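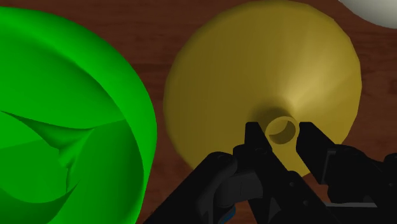 *Funnel pick, simulated bench: open gripper at the spout, green bowl-like item to the left.*

**Pre-purchase check — gripper for the Stustex packing bench**
Filled in by Erick Kioko, Apr 3, 2021

- [x] **Finger opening suits the spout.** Both tips sit either side of it with the fingers open, though the left one is very close to the ring. I'd like a bit more room before we sign for anything, and Skollano do a wider set for the same price.
- [x] **Other items on the table noted.** Please keep the green one in every trial, as our real benches are never tidy!
- [ ] **Guarding quote.** Derkano came back with 12 panels and I make it 19 — I've asked them to measure again, bless them.
- [ ] **Spare fingertips.** Budget for 20, in two orders if that's kinder to the month's figures.
- [ ] **Emergency stop within reach of both seats.** Not on the Eren drawing yet. Must be there before the June order goes in.
- [ ] **Training.** Five places, and do put your name down early if you'd like one.

Result: hold the order until the open lines are ticked. Ring me with any worries, however small.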